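The Working Wall: Small Kitchens in the Rudora Building

When the Rudora residence opened its 70 renovated apartments in February, the kitchens received the least floor space and the most attention. The design office, Ollier, was asked to fit cooking, washing and storage along a single counter, with the wall above it put to daily use.

The solution is plain. White subway tile runs behind a white countertop, set in staggered rows with dark grout that does not show every splash. A shelf projects above the tile, and wooden utensils hang below it, within reach of the stove.

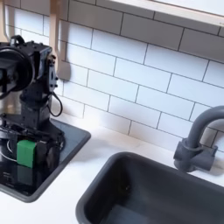
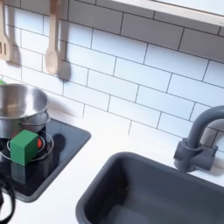
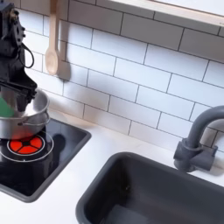
The tiled wall and hanging wooden utensils in one of the kitchens. The last view shows a steel pot at the black cooktop.

Cooktop and Sink

The cooktop is a glossy black panel with a rounded gray border. Its cooking zones are marked by thin printed rings — a modest guide, but a useful one when a pot must be centered quickly. The sink and gooseneck faucet are dark gray, a choice that Ollier repeated in every apartment.

Costs and Upkeep

Tile for each kitchen was supplied by Nordin at a cost of $295, grout included. Residents are advised to wipe the wall weekly with mild soap and to oil wooden spoons twice a year. Replacement tiles are kept on site. A second building, Sosard, will receive the same kitchen next, in 71 apartments.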